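Rubber band

A rubber band, also gumband, elastic or (in the stationery trade of a certain age) elastic band, is a closed loop of rubber used to hold together things that would otherwise come apart. It is found in offices, post rooms, kitchens and the second drawer down, where it is seldom found when wanted.

Manufacture

Most bands are made from natural rubber, which stretches further and recovers better than the synthetic kinds. The rubber is mixed with sulphur and pigment, extruded as a long tube, cured on a mandrel and sliced crosswise. The width of the slice decides the width of the band. Broad bands suit broccoli and lobster claws; narrow ones suit rolled plans and the flicking of siblings.

Colour

Colour has no bearing on strength, although users hold firm opinions to the contrary. In her survey of office habits, Gudrun Ostermann recorded 98 workplaces with a colour code for rubber bands and found that most had lost the key to it. Undyed bands are tan. Green, blue, yellow and black are common in mixed bags, and the least liked colour tends to be the last one left in the bag.

Ageing

Rubber perishes. Heat, sunlight and ozone attack the long molecules, and the band turns sticky, then brittle, then into a stain on a birth certificate. Storage in a cool, dark place is advised by every authority and practised by few of them.

Storage and sorting

Methods of keeping rubber bands divide opinion. The ball is compact and satisfying but buries its oldest members, which rot in the middle – the Kindon ball, cut open in August by Cillian Hennessy, held 1,782 bands, of which over 300 had perished. The doorknob is free but looks untidy. A clear plastic bin lets the owner see the colours and encourages the mistaken belief that they will one day be sorted. Sorting is best done on a bare stretch of tabletop, in good light, with the bands spread out singly. Twisted bands should be opened before they are graded, as a folded wide band passes easily for a narrow one.

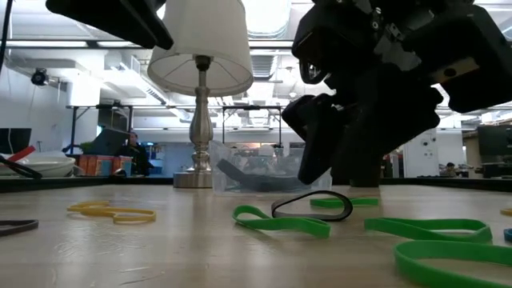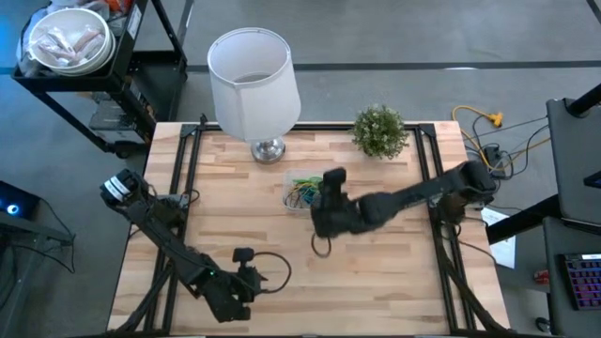 Work table with lamp and clear plastic container; green, yellow, black, grey and blue rubber bands lie loose on the wood in the first view.

See also: Bulldog clip; String; Drawer, miscellaneous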